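Notes for my talk, 20 Jun 2021. Teaching by hand: what I learned from stacking bowls

Slide 1. Hi everybody, thanks for coming back after coffee. I'm Oona Miettinen, I work on demonstrations at Tuominen, and for the next while I'm going to talk about mixing bowls (yes, really). Put the three pictures up early and let people look before saying anything.

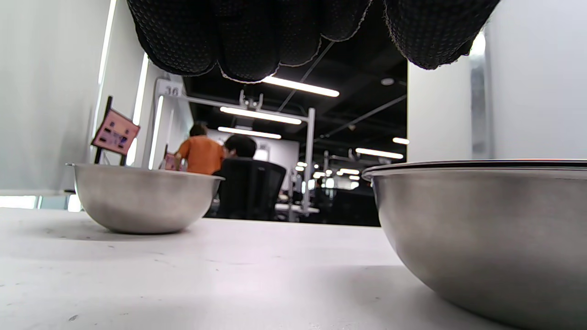
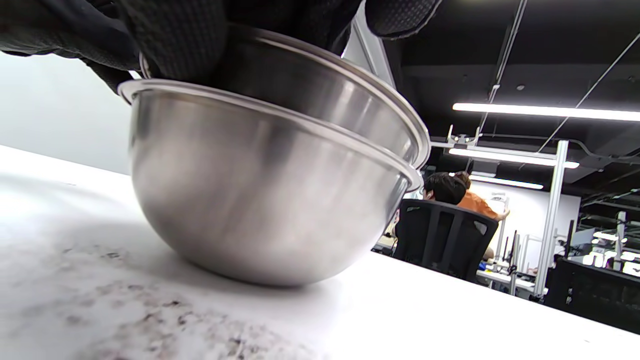
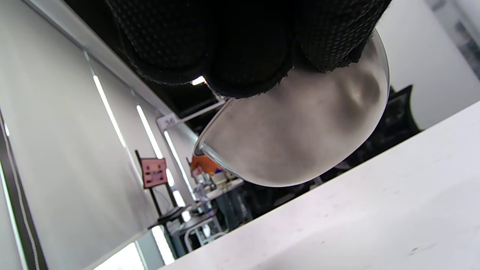
Slide 2. My own subject is what happens when you give the same task to two ways of teaching, one where a person does it by hand and one where a person drives the arm from a desk with a controller. We call our task Furkard, after nothing in particular, and it's nesting and un-nesting metal bowls. I love it because it sounds like kitchen chores and then it eats your whole month! Point back at the second picture, where one bowl sits inside the other and there's only a narrow dark gap between the rims at one end. A person feels their way into a gap like that without thinking. Somebody at the desk has no feel at all, so they go by sight, and a shiny bowl is a terrible thing to go by sight on. Look how much gray and silver is sliding around on that metal.

(Pause here. If someone asks about lighting, say yes, we tried matte spray, and I'll come to it.)

Slide 3. Numbers, quickly. We took 200 demonstrations by hand and 60 by remote control. That's lopsided and I know it. The remote ones took so much longer that my operators were begging for a break, and I wanted people to stay friends. Of the 60, we threw out 44. Most of those had a long freeze in the middle, where you can practically hear the person thinking "am I touching it yet?" The arm learns the freeze too, by the way. We had a policy that would stop over the bowl and hover there like it had forgotten why it came into the kitchen.

Slide 4. Play the Zollesen clip. Let it run all the way, don't talk over the slip, people always laugh and then you've lost your sentence.

What I want them to take from the clip is the wrist. By hand, you tip the bowl as you lift, so it comes away at an angle (go back to the third picture if the room looks puzzled, the bowl is hanging tilted from the glove). My remote operators mostly pulled straight up, and when we asked them why, they said turning the wrist on the controller felt risky. So we started having each operator do the task by hand four times before they ever sat down at the desk. Cheap, a bit silly, and I wish we'd done it back in November.

Slide 5. Things that still bug me. Matte spray helped the operators and did nothing I could measure for the policy. Itora, our little labeling tool, marks the start of a grasp too early whenever two rims overlap, and I've been fixing those by eye with a large coffee next to me. Also we only have one table height. Someone will ask about table height. Say we don't know.

Slide 6. What's next: mixed sets, with the hand demos first and a small number of remote ones on top for the moments when the arm has to recover from a bad grab. People at the desk are great at recoveries! They've had so much practice.

Leave the last slide up with my email and the link to the data sheet. If we're running late, skip slide 5 and go straight to questions, and remember to repeat each question into the mic.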